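Filed under: Shared Kitchen / Cups, Crockery & Lost Things
7 replies - 3 shares

From: Hubert Wasilewska
To: Nonarau kitchen list
Re: Re: white cups, again

Quick one, am between things.

Witold Wieczorek wrote:
> Can someone tell me where the white cups live now? I looked in
> the cupboard on the left and in the drawers and found lids,
> a whisk and a bag of rubber bands. We bought 100 in July.
> Also who keeps leaving the drawers open. I have a bruise.
> W.

Witold - cups are meant to be in the top black drawer, the white unit with the long worktop. Plates under that. Bottom one is odds and ends, don't look too hard. Left hand door is tea, coffee and the Florkix filters, no cups in there please, they fall out.

The 100 were the plastic ones, yes. 30 went upstairs for the open afternoon and I have never seen them again. If they're on your desk bring them down. They are NOT single use, rinse and put back. Rim down on the rack or they collect fluff.

Drawers: push until they stop. They roll back out a bit if you shove them, I've asked Skanby for new runners and got an automatic reply.

Carpet - bits again. Whoever is opening packets over there, the bin is two steps away. Hoover is behind the door, Kristaps has the spare bags. Mind the cable accross the floor when you go round with it, lift it, don't run over it.

Will order 20 more cups if the upstairs lot don't turn up by the end of the month. Same white ones. Not doing colours, we had that discussion and it went on for days.

Label maker is with me if anyone wants to do the drawers propery.

H.

--
Comments (3)

Orestis Stamatopoulos: four of them were on the windowsill upstairs with pens in. Have washed them.

Mieczysław Czarnecka: I'd still like colours

Kristaps Rimkutė: bags are in the tall cupboard, one left. Can we add them to the order

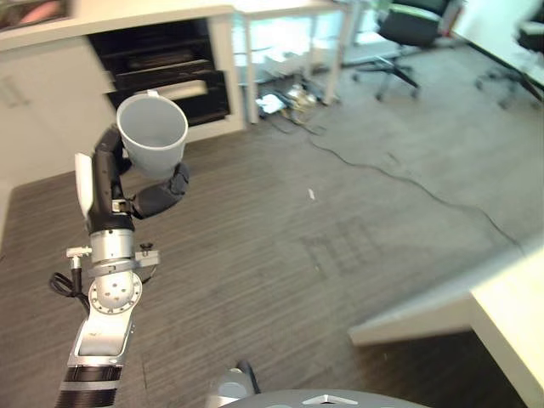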